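Home | Contents | Previous chapter | Next chapter | Glossary

Work and Technology: Student Edition

Chapter 9
When the Job Changes

The packing firm Pascual has a plant at Wurngate with 445 people on its books. Before the first robot arms arrived, most of them sorted and placed small parts by hand. Birgit Rothe did that work for years. Her job now is to plan what the arms will do and to step in when they stop. Her pay went up one grade. She also says she misses talking across the bench.

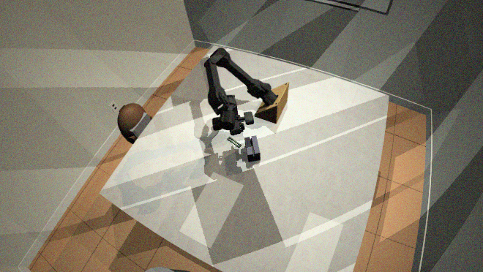

Job redesign is the name given to changes of this kind, where a post stays but the tasks inside it are different. At Wurngate it began with training on a computer model, so that staff could try out a task before it reached the shop floor. A task in the model may look very small: a gripper above a table, a thin stick and a notched block lying close together beneath it. The trainee has to decide which piece should be picked up first and from which side. Rothe found this harder than doing it by hand, as she had never had to put the steps into words.

Not everyone moved across. Apostolos Dimitriou, the union representative, asked for 2 things: paid time for training, and no change of shift without notice. The firm agreed to the first. This chapter looks at how such talks are held, who gains from them and who does not.

Key terms: job redesign, retraining, shift pattern

Filed under: Work and Society > Automation
Copyright Aslow Learning | Contact us | Back to top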